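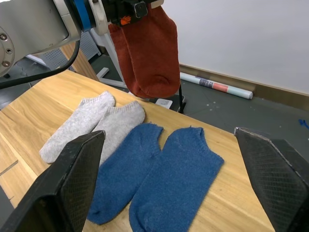

Council borrowing cap -- is anyone else fed up with it?

Posted in: Local and national politics

fenlark
2020-02-26

Been reading the draft plan for Barros district. Whole thing is built on the borrowing cap. No new debt beyond the cap, full stop, whoever is in charge. Both main groups signed up to it before the last election so it wasn't even an issue in the campaign.

Meanwhile the Lalier Road library has had its upstairs shut for two winters. Roof. They patch it, it leaks, they patch it again. How is that prudent? Money goes out every year and you never own a roof at the end.

Anyone know if the cap can be changed mid-term or are we stuck with it?

dobbin_43
It can be changed by a vote of the full council. Simple majority I think. Wont happen though, both group leaders have staked their names on it.

And I'd say good. I remember what it was like before. Interest payments went up every year and it was the bus subsidy that got cut to pay them. Short memories on here.

fenlark
Which bus subsidy, the Gernico one? That went after the cap came in.

dobbin_43
No, the evening service to Jemisar. Before your time maybe.

marrowfat
I've lived here 43 years so not before mine. The evening service went because hardly anyone was on it. Was on it myself often enough, me and the driver and a lad with a trombone case. Interest payments had nothing to do with it, it was in the local paper at the time.

tsisay
Tekle Sisay here, I stood in Gernico ward last time (lost by 2228 votes, no need to remind me). Few points, typing fast as I'm at work.

The cap doesn't distinguish between borrowing for day to day spending and borrowing to build or repair things. That's the real problem imo. No one sensible wants to borrow to pay the gas bill. But a roof lasts decades, so why should it all come out of one year's council tax?

I did put this to Osvaldo Amaral at the Jemisar hustings. His answer was that once you allow exceptions, everything becomes an exception. Fair worry, but you can write the rule properly.

dobbin_43
"Write the rule properly" -- who by? Same people who wrote the parking scheme?

tsisay
Ha. Fair. But the parking scheme was officers, the rule would be councillors with the auditor looking over it.

plumbline
Accountant, not a council one, so pinch of salt.

Tekle is right on the distinction. Most firms I deal with would think it odd to buy a building out of one years takings. But dobbin has a point too. Label something "investment" and suddenly it's free money. I've seen car parks called investment. I've seen a rebrand called investment.

What I'd want before backing any change:
a list of which repairs, in what order
what each costs if done now against left five years
who pays the interest and from which budget line

None of that is in the draft plan. I've looked. Appendix C is blank except for a heading.

fenlark
Appendix C blank! Missed that. Have emailed to ask.

quillpen
Don't see why everyone acts like the cap is neutral. It's a political choice dressed up as good housekeeping. You decide the number first, then act terribly sad when there's nothing left for the library. And it's never the big contracts that get squeezed is it.

dobbin_43
Bit conspiratorial. People voted for it.

quillpen
People voted for one of two parties who'd both agreed it beforehand. Not much of a choice.

marrowfat
There was the independent.

quillpen
Who wanted to abolish the council.

marrowfat
Well yes.

hattiebrook
New here, hello. Work in a school on the Gernico side. Cap hits us too, not just libraries. We've got two temporary classrooms that were meant to be gone by September, the one before last. Still there. Heaters on full all day because the walls are like cardboard. The hire and the heating come out of the ordinary budget so it doesn't count as borrowing, so on paper it all looks lovely.

plumbline
That's a very good example. Rent forever, never borrow. Do you know what the hire costs?

hattiebrook
No, above my pay grade. Could ask the business manager but she's off till next week.

dobbin_43
OK, I'll give you the classrooms. That does sound daft. Still don't want the cap scrapped. Loosen it for named repairs, with a limit, and put the list in front of the public first. I could live with that.

tsisay
That's more or less the amendment I'd have moved!! Should have had you leafleting for me.

dobbin_43
Steady on.

quillpen
So a cap with a smaller cap inside it. Not convinced. You'll get the one roof and they'll say job done for ten years.

fenlark
I'd take the one roof tbh.

Reply from the council on Appendix C by the way: "to be populated following consultation". Consultation closes before the appendix comes out, far as I can tell. Have asked again. Will post the anwser if I get one.

plumbline
Put the asset list in as an FOI while you're at it. They have to hold one for the insurers.

fenlark
Good shout, doing it tonight.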